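Notes for the talk: where the first grasp goes wrong

Slide 1. Start without the title slide. Say what the talk is for. We wanted to know how much a two-armed robot loses when the objects on a desk are thin and lie close to each other, and whether a wrist camera gets any of that back. Most of the published work we started from uses blocks, mugs and fruit. People's desks have paper on them.
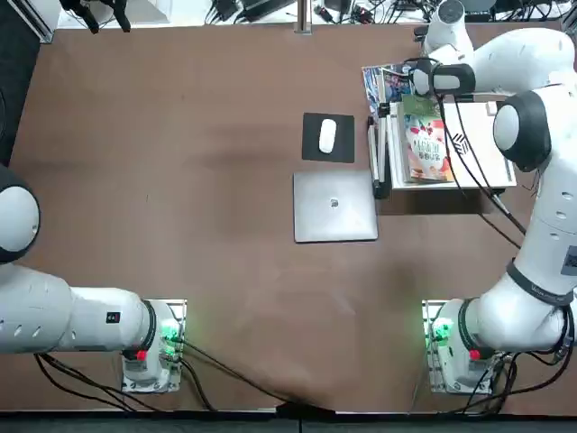 Speaker notes, Sellard desk handling project
Talk given at Skendby, February 26, 2021

Slide 2. The set-up. Two arms on the near edge of one table, with their bases fixed on plates. There is a laptop, a mouse on its mat, and a stack of printed matter over to the right. Point out that the books and magazines are the part we care about. The laptop and mouse are there because a planner has to respect them. An arm that reaches the magazine by sweeping across the laptop has failed, whatever it picks up.

Don't spend long on the hardware. If they ask, say the arms are standard and we changed nothing on them for this study.

Slide 3. The method. We compared 2 ways of deciding where to close the gripper.

The first is the head view only. The policy sees the whole table from overhead and picks a point and an angle. We call this the Drelterard baseline, after the office where it was first written. Explain the name quickly and move on.

The second uses the same head view to get the arm close, then hands over to the wrist camera for the last part of the reach. We call the handover step Kabbaj. It looks at the edge of the nearest thin object and corrects the approach before the fingers close. It doesn't replan the whole motion. It is allowed one correction and then it has to commit.

Say clearly that both ways were trained on the same demonstrations, all 382 of them, collected in November. Last time I gave this talk I left that out and it came up straight away.

Slide 4. How we ran the trials. Each trial starts with the arms at rest and the desk set out by hand. We don't measure positions to the millimetre. A person puts things down as they would on their own desk, and we keep a record of the layout from the head camera. There were 60 trials for each method, with the layouts matched in pairs, so that each arrangement was tried once with the baseline and once with Kabbaj.
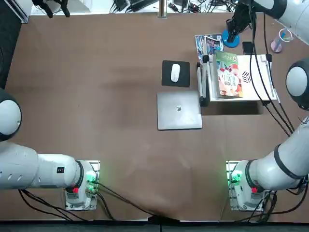 Sellard asked at the rehearsal whether matched layouts were really matched, given that somebody has to put everything back by hand between the two runs. The answer is that they are close but not identical. We overlay the saved head view on the live one and nudge things until they line up. I would not claim more than that. If the same point is raised in the room, give this answer and say that the order of the two methods was swapped on every other pair.

Slide 5. What counts as success. The item has to be lifted clear and held until the arm has stopped moving. Picking up two items when one was asked for is a failure. Pushing the laptop is a failure. Dropping the item on the way to the goal is a failure too, and we log it separately because the cause is usually different.

Slide 6. The result. With Kabbaj, 51 of the 60 trials succeeded. The baseline did worse, and the gap was nearly all on paper items. For the mouse, there was no difference worth talking about. Put the bar chart up and let people read it before speaking.

Go slowly over the kinds of failure. From the head view, an open booklet and a closed one can look much the same height, and the baseline tends to close too high or at the wrong angle. The wrist view is much narrower, but it has what we need at that moment - the edge of the page, the fold, and the fingertips either side of it.
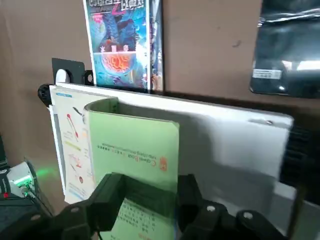
Slide 7. Limits

Glossy covers are still a problem. A bright reflection near an edge can be taken for the edge itself, and the single correction then goes the wrong way. We tried allowing a second correction. It helped with the glossy items and made the plain ones slower, so we left it out of the main numbers. The figures for it are in the backup slides.

All trials were on one table in one room. We have not tested it under other lighting.

Both arms were fitted but only one was used for each grasp. Holding a stack steady with one arm while the other takes the top item is the obvious next thing to try. We have no results on it yet, so don't get drawn into guessing.

Slide 8. Leave the contact details up during questions. The layout records can be shared on request. The demonstrations can't be yet - we are still sorting out the storage.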